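# Ramstead's Two-Arm Bench Kit, Reviewed

*Product test, February*

Two-arm bench kits have been on sale for several years, and most of them share the same weakness. The arms are good, the software is passable, and the gripper is an afterthought. Ramstead's kit, sold through Schwaiger, reverses the order of spending. The arms are ordinary six-axis units. The money has gone into the fingers and the wrist cameras.

The kit ships as two arms, two grippers, a wrist camera for each, a controller and a license for Usik, the control software. The tabletop is not included. Setup took us most of an afternoon, the larger part of it spent on camera calibration. The manual covers this in four pages and leaves out the step where the wrist cameras must be powered before the controller. Schwaiger's support desk supplied the missing line by email.

Finger opening is 60 mm at full stroke. Grip force is set in Usik as a number from 1 to 600, with no unit given. In practice anything under 53 was enough for light plastic items, and we kept the setting there for most of the test. The scale is not linear, and the manual does not say so. Users who need a force in newtons will have to measure it themselves.

We ran two kinds of work. Tableware handling tests reach and clearance between the arms. Thin, flexible parts test the fingertips and the view from the wrist.

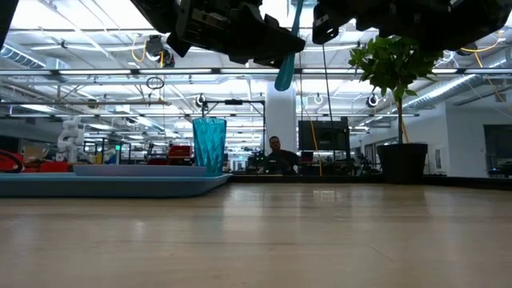
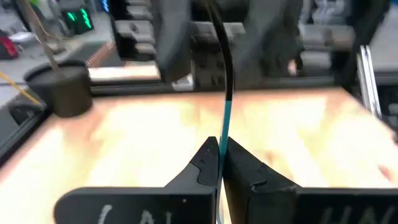
*Top: both grippers over the table, with the trays and tumbler at left. Bottom: wrist camera view of the fingertips closed on a thin cable.*

Over tableware the arms kept clear of each other without much help. Usik plans both paths together and slows the second arm when the two come within a set distance. The default distance is generous and costs time. We cut it by half and had no contact between the arms. Glossy surfaces gave more trouble. Reflections of overhead lighting upset the depth estimate on several runs, and the fix was to lower the exposure by hand. An automatic setting exists but reacts too slowly to be useful.

Thin parts are the stronger case for the kit. The fingers narrow to blunt tips, and the wrist camera sees both of them during the approach and after closing. An operator can check where a part sits between the tips without moving the arm. The drawback is focus. Anything well beyond the fingertips is soft, so the wrist view is of little use for finding the next part. A fixed camera is needed for that, and it is sold separately.

Our log for the test shows 1623 completed grips. Controller faults were limited to three, all during startup and all cleared by a restart. The finger covers are a wear part, and Ramstead sells them in pairs. Changing one takes two screws and a few minutes, but the screws are small and easy to drop.

Usik itself is plain and stable. Recorded motions can be trimmed and joined on a timeline, and export is to an open format – a point in its favor against Millerum's competing kit, which keeps recordings in its own file type. Millerum has the better force control, with real units and a readable graph. Labs doing insertion work should look there first.

For general two-handed handling of small and light items, the Ramstead kit is the one we would order. Budget for the fixed camera and two spare pairs of finger covers, and ask Schwaiger for the corrected calibration page before the boxes are opened.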